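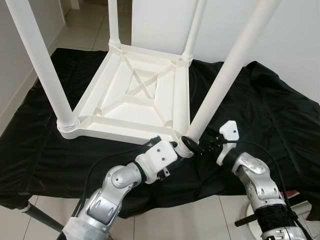
Home | Units | Handouts | Week 4 | Reading list
Reading time: 4 min

Handout 4: Screw-in legs and the state of chore automation
Notes by Amr Saber, revised March

4.1 Why this task

Flat-pack furniture with screw-in legs is a useful test case for household automation. The parts are cheap and rigid, and the finished state is easy to check. The task also contains most of what still defeats machines in the home: thread alignment, an unfixtured workpiece, and force applied by one arm that the other must resist.

4.2 Breakdown

Inverting the seat puts the sockets face up. Each leg is then picked, brought over its socket, tilted to the socket axis, seated and turned. Picking and transport are largely solved for known parts. Seating and turning are not.

Thread start. Small angular errors cause cross-threading. Plastic threads deform before the motor current shows a clear rise, so a current limit alone is a poor detector. A common remedy is to turn backwards until the thread drops, then forwards.

Regrasp. A wrist has limited travel, so a leg needs several strokes. The grip is released and retaken between strokes, and the leg can lean in the interval.

Reaction torque. On a bench with no clamps, the turning moment has to be carried by friction or by the second arm. Cloth reduces scuffing but can slide or bunch.

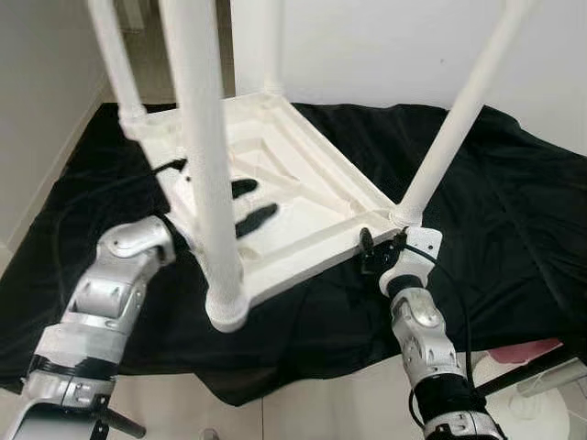

Figure 1. Inverted seat with legs standing. The gripper fingers of the right arm are closed on the edge of the seat frame; the left hand rests against the frame.

4.3 Reported results

The Pallthorpe log covers 3734 leg insertions over 400 hours of bench time. Of these, 328 ended in a cross-thread or a dropped leg. Silviu Nistor has pointed out that the log counts insertions and excludes the time spent resetting parts by hand. Treat it as an upper bound on performance. The Runier and Dalsgaard trials used fixtures and should not be compared directly.

4.4 Can machines do it yet?

On the shop floor, with a jig and a single product, yes, and a dedicated driver will be faster than two general-purpose arms. In a home, only under supervision. Unattended assembly of an unfamiliar product has not been shown in any of the set readings.

For the tutorial: read Bralov, section 4, and estimate the holding force needed at the seat edge for a given tightening torque. State your lever arm and friction coefficient.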